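Tips for Collecting Table-Setting Demos
Posted August 2023

Glassware first, while you still have patience. A clear cup gives a wrist camera very little to hold on to: rims smear, and the wall picks up whatever color the table has. Bring the fingers down either side, stop, then close slowly. If you fumble, keep recording and fix it. The learner could use the company.

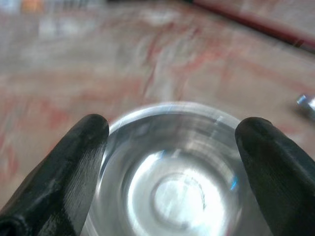 Sunita Kaushik wrote in to say that she deletes every fumble and her policy now has lovely manners right up to the first mistake, at which point it gives up.

Move things between takes. Do 20 episodes with the cup in one spot and you have taught the arm about a spot. Turn the fork, swap sides with the spoon, shift the cup a hand's width. You will swear you're being random. You aren't, so roll dice.

Label the same day. Our February batch ran to 1076 episodes, a good many of them named "test" or, for variety, "test2".
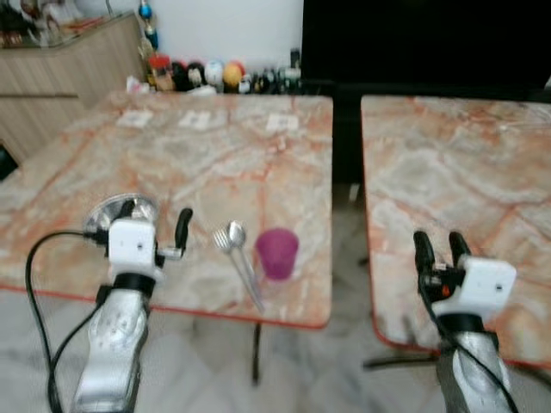

Does anyone bother using both arms for cutlery? I tried it on the Cosstead set and the left one learned mostly to wait.

Waiting is a skill, but write it into the task note, or the next person will trim it out as dead time. Stop after 2 hours. Past that you're recording how a tired person picks up a spoon, and the arm will copy it faithfully.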